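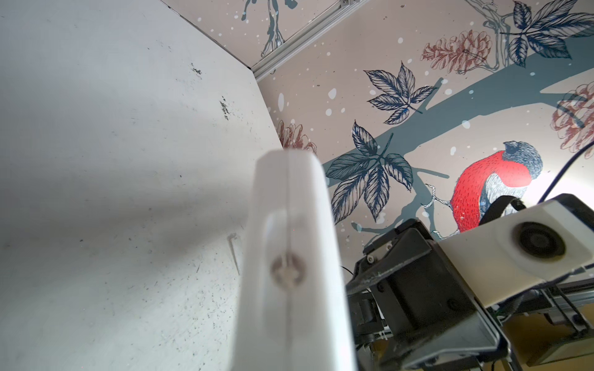 Worn Surfaces in a Shared Room
Radek Polák and Kilian Leitner

2. Condition before cleaning

The pale surface next to the bird and branch wall print was the dirtiest part of the room. It had dark scuffs in two places and a lot of small specks. The printed wall was left alone during the project.

3. Method

We mixed 2 spoons of dish soap into 300 ml of warm water and wiped with a soft cloth. Each mark got 26 strokes - no more, so the results could be compared. The grooves in the metal rail were done last with an old toothbrush.

4. Results

Of the 21 marks on our list, more than half came off with soap alone. The black smudge got lighter but stayed visible. Kilian wants to repeat the test in March with baking soda.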